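The Dustpan

My aunt Vanderleia left me her sewing shop, and the first thing I did with it was sweep.

I mean it! I had a list (call the landlord, find the fuse box, figure out what a Plutari was and why there were boxes of them in the closet), and I ignored all of it and swept. The dust had been settling since April. It came up in long gray rolls, like batting, with pins in it.

Kenza El-Sayed from the bakery next door came over on Thursday, a little after seven, carrying two coffees and a roll of trash bags.

"You're keeping the buttons," she said.

"I'm not keeping the buttons."

"She had 2,993 of them. She told me."

"Who counts buttons?"

"A woman with no customers in January," Kenza said, and sat down on the cutting table and drank both coffees.

So we worked. Zipper tape, pattern envelopes gone soft as cloth, a calendar from Grondach Thread with every month still on it. I filled bag after bag – the black kind that squeaks when you tie it – and Kenza kept taking things back out. A tape measure. A tomato pincushion. A pink slip, half hemmed, with the needle still parked in it.

"Somebody's coming for that," she said.

"Kenza, it's been in a drawer since I was in high school."

"Then she's late."

I put it back in the bag. She took it out. I put it back again when she went to answer the phone, and I pushed it way down the side, under the lining scraps, and felt terrible about it until lunch.

The man from El Idrissi Salvage offered me $130 for the machine, then $200 when I didn't say anything. I wasn't bargaining. I was looking at the dustpan, the beige one, with the long handle she used to lean on while she told me who was getting married and who shouldn't be. She'd had it as long as I'd been alive, I think.

"That too?" he said.

"No," I said. "Not that."

Then I went over to the bags and started feeling around for something pink.

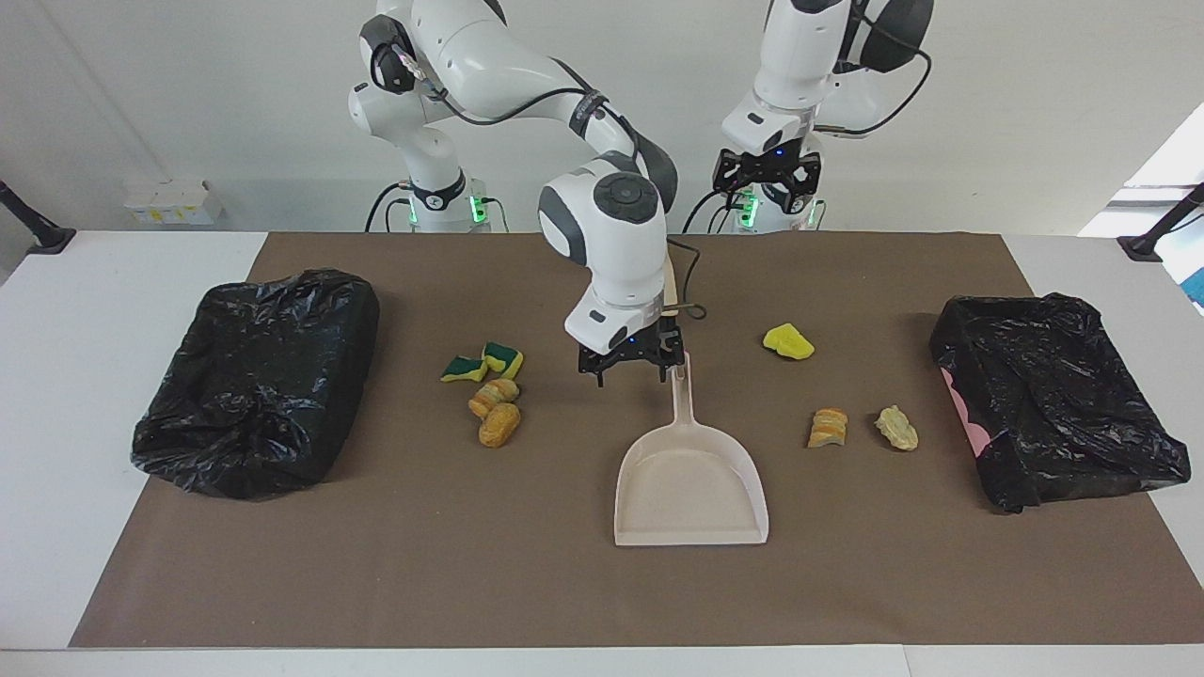 The dustpan and two of the bags.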